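Robot Manipulation Lab, Unit 7: The stall that wasn't reported
Notes to go with the lecture. Bring your own log printouts to section.

Okay, so I promised you a whole session on one fault, and I picked the one I lost most of December to. Some of you were around for it and heard me complaining in the hallway. If you missed lecture, these notes cover most of it, but please get the plots from somebody, I drew them on the board and they didn't survive.

Quick recap of the task. The arm has a short list of things to do with tableware and a cloth: pick, move, set down, back off. It's run by a controller that Ieuan Ruddock wrote, which we call Dorkance (don't ask me, he named it). Dorkance sends a target opening to the gripper and then waits for one of three replies: reached, stalled on contact, or timed out. On a pick we WANT stalled on contact, that's how we know there's something between the fingers. On an open we want reached. Everything after that hangs on those replies being right.

The fault, in one sentence: during a grasp the gripper driver sometimes replied "reached" when the fingers had stopped early. Dorkance took that to mean the hand had closed all the way on nothing, so it went into its missed-grasp routine, and the first step of that routine is to open the fingers and go back up. You can see the problem. If you have a cup in the hand and you're above a shelf, opening the fingers is the last thing you want.

We had 19 of these before we pulled the setup out of use. Over all the logged grasps, 3695 of them, that's a small fraction, and I think that's exactly why it lived as long as it did. A fault that shows up every time gets fixed before lunch.
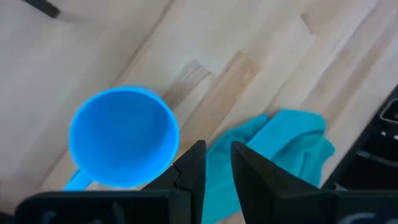
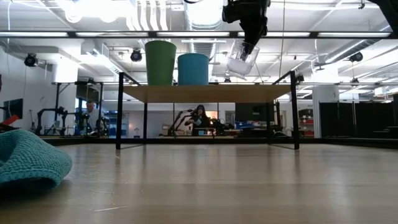
So where was the bad reply coming from? My first guess was the fingers themselves, meaning something mechanical, a sticky joint or a worn pin. I took the gripper apart twice. Nothing. Ferhat Başaran then asked me a question I should have asked myself, which was whether the failures were spread evenly over the objects. They weren't! Think about what each thing does when you squeeze it. A crumpled cloth like the teal one gives and gives, so the motor current climbs slowly and the driver has plenty of time to notice. With a cup held by its wall, like the clear one hanging at a tilt over the shelf, you go from free motion to hard contact almost at once. The current spikes, and then it settles. And the driver was reading current through a filter that smeared the spike out until it no longer crossed the stall threshold. Every one of the bad replies was on a cup wall grasp. The cloth never triggered it.

That still doesn't give you "reached", though. A missed stall should have ended in a timeout. The second half of the bug was in the driver's fallback: if the fingers had quit moving and no stall had been flagged, it assumed they must be at the target. It never compared the measured opening to the commanded one. The encoder value was sitting right there in the same message. I read that function maybe ten times before I saw it – my eye kept filling in the check.

Two small mistakes, then, in two different places, and either one alone would have been pretty harmless. Write that down, it comes back in Unit 9.

What we changed:

The driver now compares measured and commanded opening before it's allowed to say reached. If they disagree it says unknown, which is a new reply.

Dorkance treats unknown as "hold still and call a person". No opening, no retreat. Ieuan didn't love this at first, it means more stops. We argued about it and I won.

The filter window got shorter. The old setting came from the Plustside bench, where the motor was a lot noisier, and had been copied over without a second look. (By me.)

Then we ran 2000 wall grasps with logging on and had no false "reached". We did get a few unknowns, and I'd like you to look at those in section. My guess is a slow encoder update, but I'm not sure.

About safety. A dropped plastic cup is no big deal. But the same driver was going to be used on the Sarıgül cell, where the payload is heavier and people reach in to reload. Until the fix was in, our rule was hands out of the workspace while the arm was holding anything, and it's still the rule for you. The stop button goes where you can hit it without looking. Test it before your first run, every time, even if the group ahead of you says they just did.

For section: take the log called vurnance_b, find the first false reply, and mark the point where the current peaks and the point where the filtered value peaks. Then tell me what the threshold would have to be to catch it, and what that would do to the cloth grasps. Half a page is fine.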